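How to Submit a Novel to a Small Publisher

Last updated 23 May 2022

Small presses often take manuscripts directly from writers, without an agent. Each one has its own rules, but most of the work is the same wherever you send it. These steps assume that your novel is finished and that at least one other person has read it.

Step 1. Read the press's list

Look at what the press has published in the last 2 years. Borrow or buy at least one of those books and read it through. Casolthorpe Press, for instance, is open to crime fiction but has never taken a police procedural, and you would only learn that from its catalog. Write down the title closest to yours. You will need it for the letter.

Step 2. Check the reading window

Many presses open for a few weeks a year. Skameck Books reads in August and deletes anything that arrives outside the month. Check the submissions page again on the day you plan to send, as windows sometimes close early.
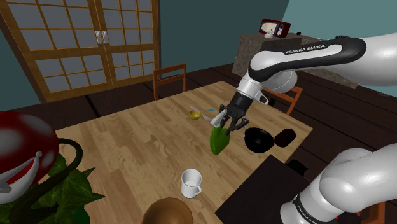 Step 3. Format the manuscript

Unless the guidelines say otherwise:

Use a 12-point serif font, double spaced.
Set one-inch margins on all sides.
Put your surname, the title and the page number in the header.
Start each chapter on a new page.
Save as a Word document. Send a PDF only if asked.

Length matters to a small press, as paper and printing are paid for up front. A manuscript that runs to 576 pages in this format is a hard sell for a first novel. Try to cut it before you submit.

Step 4. Write the synopsis

Keep it to one page, in the present tense, and include the ending. Name only the main characters. My first synopsis named everyone down to the ferry captain, and Xinyi Wei, who edited my second book, sent it back with most of them crossed out.

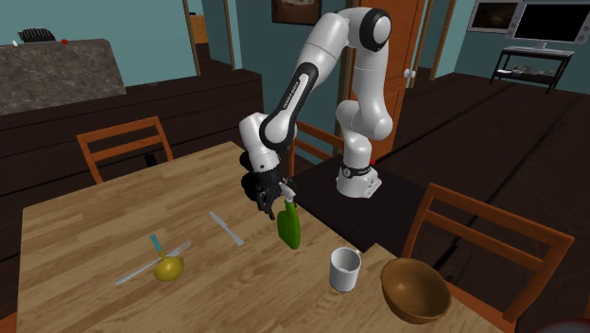

If the plot has two timelines, summarize them in the order the reader meets them. Leave out themes and comparisons to other writers. Those can go in the letter if they go anywhere.

Step 5. Write the cover letter

Three short paragraphs will do. Give the title, genre and word count first, then two or three sentences on the story, then a line about yourself. Mention the book you noted in Step 1. Address the letter to the fiction editor by name if the site gives one.

Step 6. Send it and keep a record

Note the press, the date, what you sent and the stated response time. A spreadsheet is fine. If the press says 14 weeks, wait the full 14 before you write to ask, and keep that email to two lines. If another publisher makes an offer in the meantime, tell everyone else who has the manuscript the same day.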